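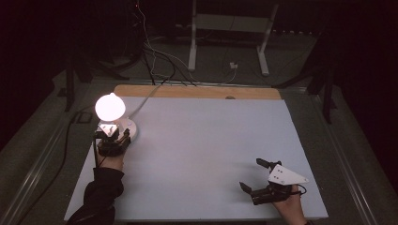
Small globe lamp, switched on, on a white board.

Lamp and table handlers wanted – part-time, Gilavcombe

Taner is looking for four people to join its tabletop sessions. The work is done at a table and consists of picking up small household things such as table lamps, moving them, setting them down and clearing the surface again. Each session follows a written list.

What you will do
Place a lamp on the board and stand it flat on its base. Keep the cord clear of your hands. Return the item to its start position and repeat. Most items are light, but the work is repetitive and you need to stay patient with it.

At the end of a session you also leave the surface ready for the next person. Wipe off smudges and scuffs where you can, and report any mark that stays.

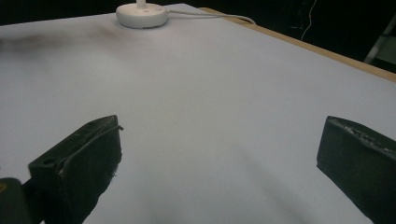

Who can apply
You should be 19 or older, have steady hands and be able to follow instructions in English. No experience is needed. Please wear long sleeves in a plain dark color and leave rings and bracelets at home.

Hours and training
Shifts are four hours, mornings or afternoons, up to 13 shifts a month. The first shift is paid training with Alina Iordache. Work runs through the end of July – let us know in advance if you have vacation planned.

How to apply
Send a short note with your name, phone number and the shifts you can work to Milovan Trajkovski at the Taner office in Gilavcombe. A resume is optional. Applications close Tue 18 February.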